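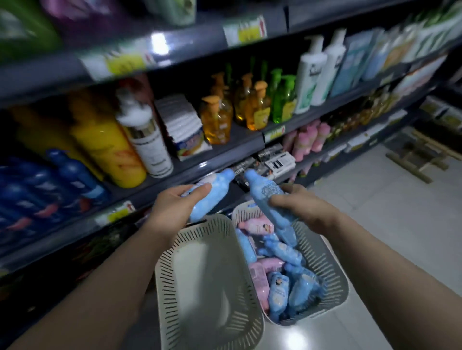

Aisle work with two baskets: one light-blue bottle in each hand, the pink and blue stock in the right basket.

Fitura Shelf Sessions: gallery

Welcome to the gallery page of Fitura, the recording service from Arstead for companies who teach robots to work in shops. We record people doing ordinary store tasks with their two hands, from the height of the head, and we deliver the sessions cut, checked and labelled. Many customers ask us what the material looks like before they sign anything, so we have put a view from the household and toiletries aisle at the top of this page. The colours are left as they were recorded.

About the aisle

The shelving is dark grey metal and the price labels are clipped to the front of the shelf edges. We do not clear the shelves for a session. Pump bottles, boxes, packets and big containers stay together, because a robot in a real shop will meet all of them in the same metre.

About the baskets

Both are light plastic with narrow slots in the sides. Bottles lying in a heap, in various directions, are for us more interesting than bottles in a row. The labels face every way and the hand must choose its grip each time. If your gripper has difficulty with round bodies, please ask for the Barbier task list, where bottles are the main subject.

What you receive

The standard Fitura pack has 1210 sessions, all of them with two hands in use. Each session comes with a short written description of the task in plain English, and with the start and end of every grasp marked. The smaller pack, Callden, has 426 sessions from the same kind of aisle and is a good choice for a first trial. Almost 2000 different products appear in the full catalogue.

Custom sessions

You can send us your own task list. We need to know the type of shelf, the type of container and which hand should do what. We confirm within two working days if the task is possible. Orders which arrive before Thursday noon go in the planning of the following week.

Requests for sample files go through the contact form. Please write the name of your organisation and the format your team is using. New sessions from the frozen food aisle will be added in May.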